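Bimanual Handling of Soft and Light Household Items: Project Report
Kendport Robotics Club, Student Projects
25 September 2023
14 shares | 2 comments

1. Purpose

The project was set up in June to record people doing small tidying tasks with hand-held grippers, and to prepare the recordings for training a two-arm policy. Earlier work by the club, under the name Stivcombe, used rigid blocks on a bare bench. The resulting policy did well on blocks and poorly on anything that folds, sags or tears. The present project, Mwakyusa, repeats the approach with ordinary objects in a lived-in room.

The target was 3,000 episodes. An episode is one complete task from first approach to final release. The object list has 38 entries, grouped as soft (socks, folded cloths, face masks), light packaging (foam nets, tissue packets, plastic bags) and rigid (bottles, remote controls, phones).

2. Setup

The operator holds one gripper in each hand. Each gripper has two fingers with textured pads and carries its own camera, so that every episode is stored as a pair of synchronized videos with finger opening and pose. The table cloth was kept patterned on purpose. On a plain gray surface the pose tracker lost features when the gripper was close to the table, and the trajectory drifted during the grasp, where accuracy matters most.

Packing and unpacking tasks use a foam box with paper or plastic as filler. Thin netting is difficult here, as the fingers can close on the filler and the net together.

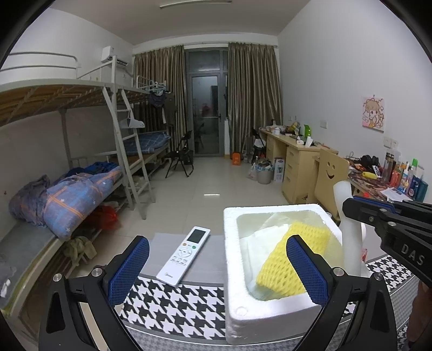
Why use hand-held grippers when the club already has a robot arm?

Teleoperating the arm took much longer per episode, and operators avoided quick wrist turns because of the delay. The hand-held tools also fit into rooms where the arm cannot be mounted.

3. Procedure

Before each block of episodes the operator closes and opens both grippers fully, which gives the zero and maximum values for finger opening. Objects are then placed by hand. Version 1 of the protocol let the operator choose the layout, and the layouts became too similar. Version 2 draws the objects and their table zones from a random list. Items not used in the task stay on the table as clutter.

An episode is rejected if either camera drops frames, if pose tracking is lost for any part of a grasp, or if the operator touches an object with a bare hand. Dropped objects are not a reason for rejection. The operator picks the object up again and the recovery is kept.

Socks were given their own placement rule. A flat sock lies too close to the cloth for the pads to get under it, so it is set down crumpled and gripped at the highest fold.

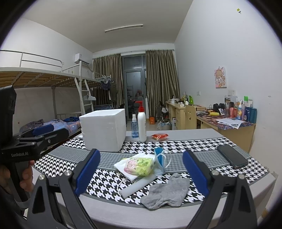
The same rule was later applied to face masks, with the difference that the ear loops must lie free. If a loop is caught under the mask, the second gripper holds the fabric down while the first pulls the loop clear.

4. Results

After rejection, 3,202 episodes remained. Lost pose tracking was the most common fault, mostly with both grippers inside the foam box. White walls close to the camera leave the tracker little to follow. Marking the inner faces of the box with pen reduced the fault but did not remove it.

Rigid objects gave the cleanest data. Foam nets and plastic bags gave the longest episodes, with many repeated grasps. Finger opening is a weak signal for these materials, since the closed value is almost the same with and without the object.

5. Open points

The data come from one room, and a second room at Trorthorpe is planned. Policy training has started, but no results are reported here. A force sensor behind one pad would help with thin materials and is being priced.

Contact: Kendport Robotics Club, Student Projects | © 2023 | Back to top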